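Premises Safety Inspection: Checklist and Comments
Leltthorpe Building, ground floor and basement
Occupier: Condier
Inspected by: Usha Shenoy
Date of inspection: 18 January 2025

Ratings: S = satisfactory. A = action needed, date to be agreed. U = urgent, action before next use. N/A = does not apply. An item marked S with a comment needs no reply unless the comment asks for one.

1. Exits and routes

1.1 Exit doors open fully without a key. S

1.2 Routes clear to full width. A
Flattened cartons stacked along the rear corridor on the left side. Same finding in October. Cartons to go to the outside store on the day of delivery.

1.3 Exit signs lit. S
Sign over the basement stair is dimmer than the others but readable from the far wall.

1.4 Emergency lights, function test. A
13 fittings tested. The one at the foot of the basement stair did not come on. Battery pack to be replaced and the fitting retested for its full rated duration, result to be entered in the log.

1.5 Stair treads and handrails. S
Nosing on the third tread has been reglued since the last visit. Holding well.

1.6 Assembly point known to staff. S
Three people asked, all gave the same answer. The plan by the front door still shows the old location and should be taken down.

2. Fire precautions

2.1 Extinguishers in place, pins and seals intact. S

2.2 Extinguisher service labels in date. A
Two in the basement are past their service month. The Jerkow service sheet lists them as done, but the labels on the bodies do not agree with the sheet. Contractor to confirm in writing which is correct.

2.3 Fire doors close onto the latch from any angle. A
Door between the rear corridor and the store stops short of the latch when released from a small opening. Adjust the closer first. If it still fails, check the hinge screws. The smoke seal on the same door has been painted over along the top edge and needs replacing.

2.4 Alarm panel free of faults. S

2.5 Weekly alarm test recorded. S
Entries complete, though the call point used is missing from several. Write the call point number each time.

2.6 Storage kept clear of heaters. S

3. Electrical

3.1 Distribution boards accessible, circuits labeled. A
Board in the basement is labeled in pencil and two entries have worn off. Typed chart wanted inside the door.

3.2 RCD test buttons. S

3.3 Sockets and switches, visible damage. S
Cracked faceplate beside the sink (October report) has been changed.

3.4 Flexible cables supported, clear of the floor and of sharp edges. S
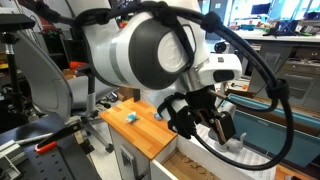
Black cable, hook-and-loop ties.

3.5 Extension leads not joined end to end. A
One pair found joined behind the packing bench. Separated during the visit. A fixed outlet should be priced for this position, as the same bench was written up last time.

3.6 Portable equipment tested and tagged. S
80 items on the register. A sample of 11 was compared with the tags and all matched. Two chargers brought from home were not on the register; add them or take them home.

3.7 Plugs and cord grips. S

4. Worktops, storage and housekeeping

4.1 Floors clean, dry and level. S
Entrance mat has started to curl at one corner. Turn it or replace it before it becomes a trip hazard.

4.2 Shelving fixed to the wall and marked with its load. A
Store shelving is fixed. No load signs on the two end bays. Signs to be fitted, using the maker's figure for the shelf spacing in use. The heaviest item kept there is the 40 lb drum of floor compound, which belongs on the bottom shelf.

4.3 Steps and ladders. S
The Gethin ladder has its inspection tag. Feet are worn but still have tread. Look again at the next visit.

4.4 Drawers and cabinet doors closed when not being used. A
General reminder to all users. Drawers left standing open at hip height are a common cause of bruises and do not show up well from the side.

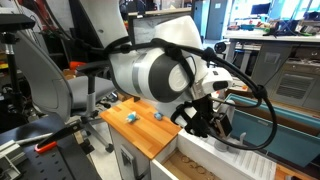 Runners should also be looked at when the drawers are emptied for the spring clean. Any drawer that can be pulled free of its runners needs a stop fitted. Knives and other blades go in a tray with the handles all facing the same way.

4.5 Waste removed daily. S

4.6 Cleaning products in original containers. A
One unlabeled spray bottle under the basement sink, contents unknown to those asked. Removed for disposal. Refill bottles must carry the product name and the hazard label.

4.7 Safety data sheets available. S
Binder is in date order, which makes it slow to use. Alphabetical by product would be better.

5. Welfare and first aid

5.1 First aid kits stocked. A
Front kit complete. Basement kit short of eye wash and medium dressings.

5.2 First aiders' names posted. A
List includes a person who has left.

5.3 Drinking water. S

5.4 Washrooms, hot water temperature. S
Hot water reaches temperature within a minute at the basin nearest the heater and takes noticeably longer at the far one. No action, but report any further change.

5.5 Accident book. S
Two entries since October, both minor, both signed off.

6. Outside

6.1 Steps and ramp. S
Grit bin filled. Scoop missing.

6.2 External lighting. A
Lamp over the rear door stays on in daylight. Sensor to be cleaned, then replaced if there is no change.

6.3 Gutters and downpipes. S

Items carried forward from October: 1.2 and 3.5. Both should be closed before the next visit. Replies to go to U. Shenoy by item number, with the contractor's sheet attached where there is one. No items were rated U.

Related items
Leltthorpe Building: October inspection, comments and replies
Emergency lighting log, blank form
How to check a fire door closer
Portable equipment register: adding and removing items
Ladder tags and what they mean
Contractor sign-in procedure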